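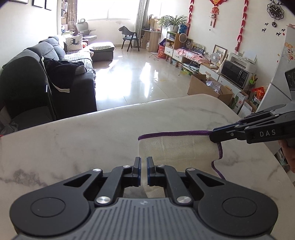
I have been thinking about curtains since May, and I mean that in the most literal way. We moved into the new apartment on Rorer Street at the end of spring, and the one thing I was sure about was that I'd have the curtains sorted out by the weekend. Ha! The living room is the reason we took the place at all, with that big window at the back and the light bouncing off the tile, and I did at least get something gray-beige up on either side of it. So that's one room done. The bedroom is another story, and the bedroom is what I want to complain about today.

The bedroom faces east. Lovely in theory (I told everybody about my future sunrise coffee in bed), but in practice I've been awake at ten to six every single morning, squinting at the ceiling. First I tried a sheet and thumbtacks. Then I tried a darker sheet and more thumbtacks. My friend Si-eun Hyun came to stay for two nights in July and in the morning she very politely asked if I had a sleep mask, and then asked if I had any more thumbtacks.

So I went shopping. The cheap panels at Budum are fine, and I would have bought them on the spot, except they only come in two lengths and our ceilings are at a height that neither length was made for. The short ones stop over the radiator like pants on a kid who's had a growth spurt. The long ones puddle on the floor, and I know puddling is a look, but I own a vacuum and I know what happens to things on the floor in this house.

Next stop was custom. I filled in one of those online forms, very pleased with myself, picked a nice heavy linen, added the blackout lining, added the pinch pleats, and the total came up as $1287. For one window! I closed the laptop and went and ate some crackers over the sink.

What I ended up doing was buying the long ones and getting them hemmed. There's a little alterations shop called Seok two blocks from my office, run by a man named Nam-gil Yeo, and I had walked past it maybe a hundred times thinking it only did suits. He does curtains all day long. He asked me how wide the panels were (46 inches), whether I'd washed them yet (no), and then he sent me home to wash them. Cotton shrinks, he said, and he wasn't going to hem them twice. I was a little put out at the time, but one of them came out of the dryer over an inch shorter than it went in, so okay, fair enough.

A few things I'd pass on if you're in the same boat. Hang them for a couple of days before you measure, especially if they're heavy, and let the fabric drop. Measure both sides of the window, too. Our floor slopes, I had no idea, and the left panel needed to be a good half inch longer than the right. And put the rod up wider than you think. Mine sticks out 8 inches past the window on each side and it made more difference to the light leaking in than the lining did.

They went up on Thursday night. I slept until 7:40 on Friday and was late for work, and I slept until nine yesterday, which hasn't happened since we moved. I still need to do the tiebacks, and the kitchen window has a dish towel on it, but I've told myself that can wait until October. If anyone has a source for plain brass hooks that aren't the price of a dinner out, please leave me a comment!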